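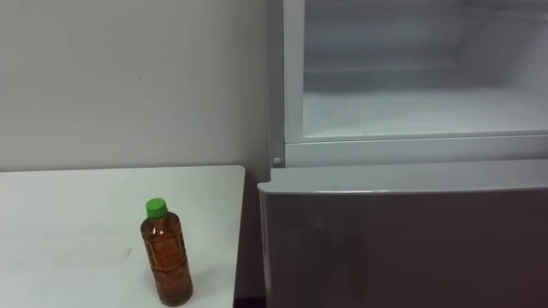 Sandrine Boyer

Estanside will play its last two home games of the netball season at Jasovar Park after the club confirmed on 23/04/2021 that resurfacing of its own courts will run into June.

The change affects 303 registered players across the junior and senior grades. Training stays at the Bodeo Street courts on the usual nights, with the under-13s starting half an hour earlier.

Estanside's top side sits third on the ladder after a 7-goal win over Jireš last weekend. Goal shooter and captain are both expected to be fit for the return match – the centre is still in doubt with a sore ankle. 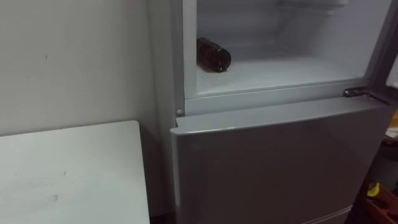
Will season passes be honoured at Jasovar Park?
Passes already bought will be accepted at the gate for both games, and there is no need to swap them.

Parking at the ground is limited to 83 spaces, so families are asked to share cars where they can. The first game starts at 2 pm, with the reserves on court beforehand.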